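The Llanos Letter: Things We Were Told To Try

Setting Out The Cups, Or Whether A Tray Needs A System

Regular readers will know my feelings about tidying methods. I have sat through the one with the coloured pegs and the one where you apologise to your jumpers, and my cupboards look much as they did. So when Abelardo Bedoya wrote in to recommend the Stuvura method for unpacking and setting out a tea tray, my first thought was that a tea tray is already a method. You put the cups on it. You carry it.

Abelardo is a patient man and sent me the booklet anyway. It runs to 192 pages. I have read novels that were shorter and had a murder in them. The claim on the back is that the average home loses "whole afternoons" to badly stored crockery, and there is no hint of who measured this or in whose kitchen. Stuvura says it has more than 3,000 followers, which may be so. I would like to know how many of them finished chapter four, a long chapter on shelf liners.

Still, the advice on trays takes up only a few pages, and it comes down to this. Group the cups in a square, close together. Put something underneath the tray so it doesn't slide on a polished table. Wipe before you pour, and keep a napkin handy for the purpose.

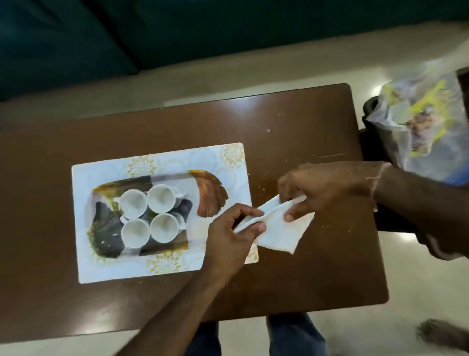 Four white cups on the patterned tray, placemat underneath, napkin at the ready.

I'll grant them the square. Four cups in a row on a narrow tray will always have one at the end looking for a way off, and a square at least gives you room at the sides for a spoon. The placemat I am less sure of. If your tray slides about, you may have a bad tray. And I notice the booklet, so thorough on liners, has nothing whatever to say about crumbs. Every table I have ever eaten at has had crumbs on it, usually just beside whatever had been arranged so nicely.

What it does have a great deal to say about is packaging. Stuvura wants you to sort your wrappings before you throw any of them out: a pile for paper, a pile for plastic, and a third pile for "materials under consideration". I have a drawer for materials under consideration. It hasn't opened properly in years.

My own view is that a small bin on the floor, close to where you are working, does more for a room than any number of piles. If your council wants paper and plastic kept apart, and ours does, then do it when you empty the bin, or have two bins. Bikon sell a perfectly plain one and Brirnex sell nearly the same thing with a lid that I wouldn't trust.

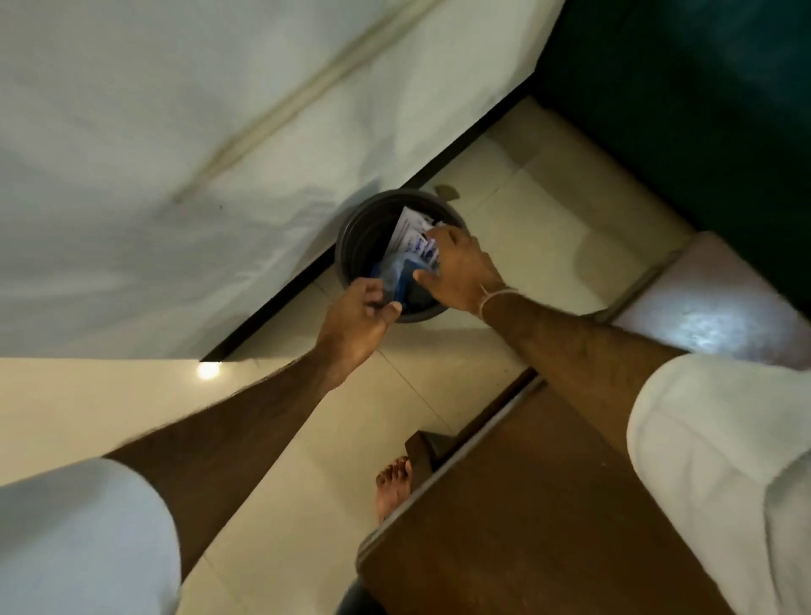
Printed paper and blue plastic, both going in the same small bin.

The other trouble with piles is where they end up. In a small place they end up on the bed, and then you have to move them again at eleven at night when you want to get into it. Abelardo says I am describing a fault in myself and not in the method. He may have a point, but a method that only works for people who are tidy already is not much of a bargain.

Then we come to the lap question. Stuvura is firmly against unpacking on your knees. You are meant to clear "a dedicated surface at waist height", as if everybody had one going spare. I have always done small crockery sitting down with a board across my lap, and I don't intend to stop. Sitting low, with the tray right up against the board, a cup hasn't got far to travel.
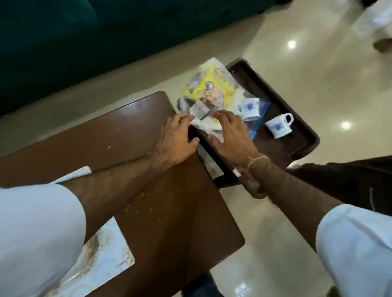 Board on the lap, tray alongside, two blue-patterned cups and a plastic-wrapped package.

I will pass on one warning of my own, free of charge. Clear plastic wrapping is slippery stuff, and a cup stood against it isn't standing on much. Flatten the packet or shift it before you put anything near the edge.

My verdict, then. The square is worth stealing, the placemat is up to you, and the piles can stay in the booklet. Abelardo has offered to lend his copy to anyone who wants it and is usually in on a Wednesday. He would like it back by the end of August, with the shelf liner samples still inside the cover.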